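Plirkholm market hall to stay shut until November

20 October 2018

Traders at Plirkholm's covered market have been told they will not be back at their stalls this month, after work on the roof showed up more damage than the town council had planned for.

The hall closed at the end of the summer for what was meant to be a short job on the gutters and the glass above the fish counters. The council now says it will reopen in November, though it has not given a day. 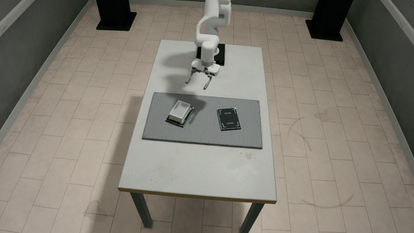
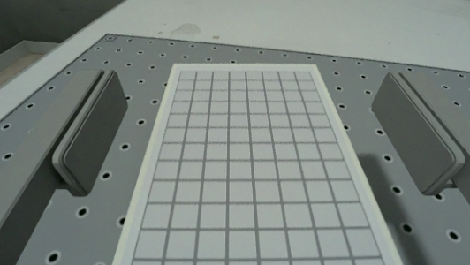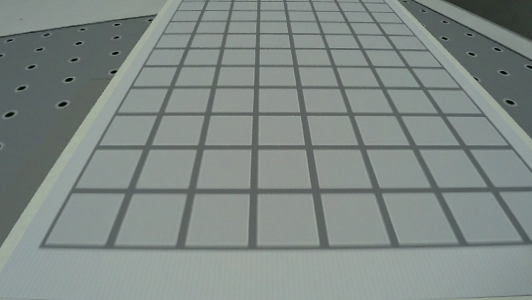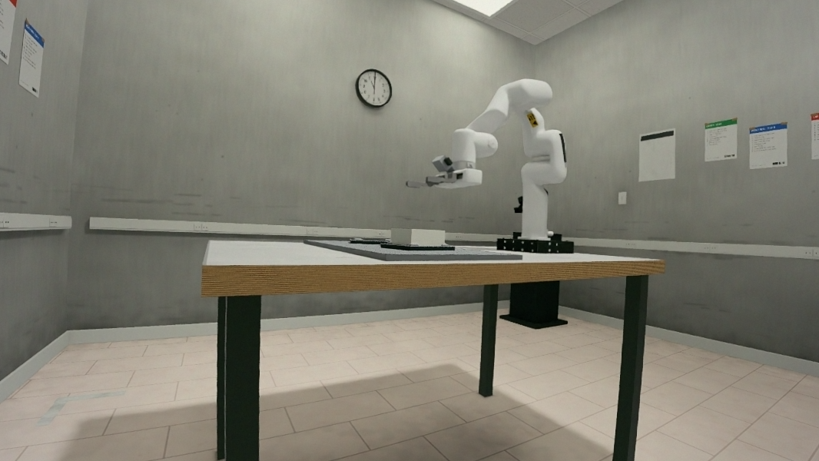 What has gone wrong

The trouble is in the timber along the north side. When the old lead was taken up, builders from the firm Escobar found that rainwater had been getting in behind the wall plate for years. Several of the main beams had gone soft at the ends and could not safely carry the new glass.

The council had set aside money to replace short lengths of guttering and a few cracked panes. It must now pay for new beam ends, steel brackets and fresh lead along the whole of the north side. It says the extra cost will be met from its repairs fund and will not be added to stall rents this year. It has not ruled out a rise after that.

Escobar has put up a second set of scaffolding in Trullero Street, which means the pavement there is closed on the hall side. People on foot are being sent across the road by the chemist. The loading bay is still open in the early morning but lorries have to back out, and the council has asked drivers to switch off their engines while they wait.

Where the traders are now

Most of the food stalls have moved to the car park behind the bus station, where the council has put up nearly 30 covered pitches. There is water and power at the end nearest the road. The other end has power only, and the two fish stalls and the cheese stall have been given the places closest to the taps.

Takings are down, according to the traders' association. It asked its members to compare their first two weeks in the car park with the same weeks last year, and most said that they had sold less, with flowers and baked goods doing worst. Fruit and vegetables had held up better. The association thinks that people who used to walk through the hall on their way to the station no longer pass the stalls at all.

It has asked for three things: better signs from the high street, free parking for the first hour in the streets nearby, and no rent for as long as the hall is closed. The council has agreed to the signs, which should be up within the week. Rents have been halved. The request for free parking will go to the next full meeting.

A handful of traders have chosen not to move. The shoe repair stall and the key cutter have taken a shop together in Eltero Lane, next to the library, and say they may stay there. The second-hand book stall has closed until the hall is ready.

Buses and parking

The car park has lost 200 spaces to the temporary market. Drivers are being asked to use the one at the swimming pool, a ten-minute walk away, where the charge has been brought down to match.

The 305 bus, which used to stop at the hall's main door, now stops outside the post office. The number 2 runs as normal but does not call at Trullero Street before nine in the morning, when lorries are using the bay. Timetables at the stops have been changed. The ones inside the bus station had not been at the time of writing.

Blue badge holders can still park on the south side of the hall, where four spaces have been kept clear.

Views on the work

Plans for the new glass can be seen at the library during opening hours. They show clear panes over the middle aisle and frosted ones above the food counters, where traders have long complained of the heat in summer. The council had first wanted clear glass throughout, and changed its mind after a meeting in the spring.

There has been less agreement over the doors. The present ones are heavy and hard to open with a pushchair or a wheelchair, and the council would like to put in sliding doors at the Trullero Street end. A local history group says the old doors should be kept and hooked back during trading hours – as they were until a few years ago. The council has said it will look at both and that no work will be done on the doors before the roof is finished.

Comments on the doors can be left in the box at the library desk or sent to the council offices by post.

The temporary market is open from eight until four, and until two on the last trading day of the week. Dogs are allowed on leads, as they were in the hall. The public toilets at the bus station will stay open for the same hours.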